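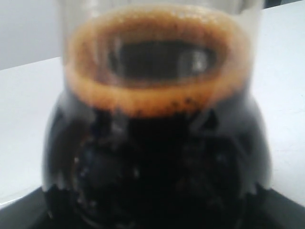
Tuesday was meant to be an easy day. Lenka Paulík and I had 50 grabs planned on the white table, all with the PIPER arm, and we were feeling a bit smug by lunch. Then on grab 31 the gripper shut and just... wouldn't let go! Error 703, whatever that means (the manual skips from 702 to 710, thanks very much).

I hit stop, Lenka swore, and we spent 2 hours blaming my code. Wrong. The cable was snagging every time the wrist turned, and the signal dropped out for a moment — long enough for the gripper to sulk. So there's a zip tie on the joint now, and I've left more slack under the wrist. The next run was with the little bottle with the gold cap, lid firmly on.

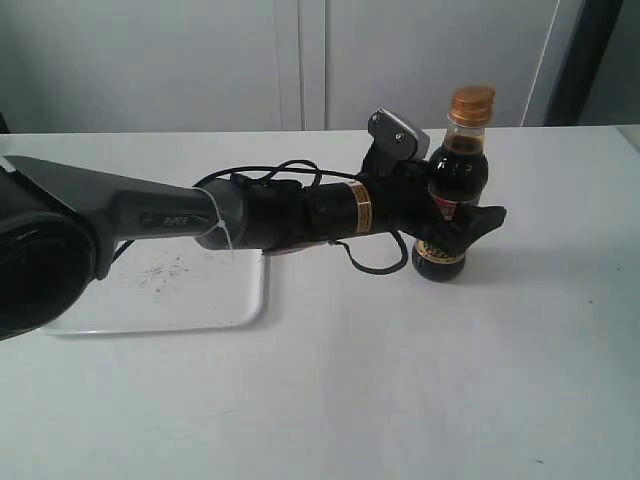 What I'm changing

Speed down to 50 per cent near anything glass, and a cable check before every run. Lenka wants a second stop button on her side too, and I've ordered one.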